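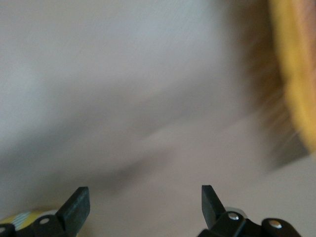
What do you do with all the little stuff that lives on the table?

Put it in one shallow basket, and when the basket is full, something has to leave before anything else goes in.

I've been running my place this way since October and I'm still surprised by how well it suits me, because I am a piler by nature. Mail, pens, hair ties, the tape measure, batteries that may or may not be dead, a lemon. My table used to hold all of that at once, and dinner happened on whatever corner was left over. My neighbor Hubert Czarnecka came by to borrow a screwdriver one evening and I found it under a stack of Drarora catalogs. I don't even order from Drarora!

So I went basket shopping, which I enjoyed way too much. I tried a wire one first (pens fell straight through), then a deep fabric bin from Senel that I had high hopes for. Deep was a mistake. Everything sank. I'd drop my keys in at 6 p.m. and be up to my elbow in receipts the next morning trying to fish them out, already late, with my coat half on.

What I wanted after that was something low and rectangular, with sides that slope a bit so you can see every single thing in there at a glance. And a woven one, please, in a warm color, because I have to look at it all day long.
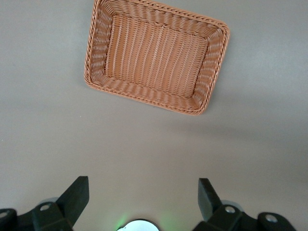
The other thing I got picky about was the rim. A nice thick braided edge gives you something to grab when you're carrying the basket with one hand and a coffee with the other — and I am always carrying a coffee. It also keeps a runaway marker from rolling over the side.

My routine takes up to 15 minutes, usually while the pasta water is heating. I tip everything out, wipe the table, and put back only what I've used that week. Mail gets opened right there, standing up. Fruit goes to the kitchen where it belongs (sorry, lemon). Anything from another room goes in a pile by the door and I walk it home on my next trip.

If you get a synthetic weave, cleaning is easy. I turn mine upside down over the sink, give it a good smack, and go into the corners with an old toothbrush and a drop of dish soap. Crumbs love a woven bottom, so don't skip the smack.

I did try a second basket for a while, for "things to deal with later." It filled up in 12 days and I dealt with none of it. The second basket now holds onions.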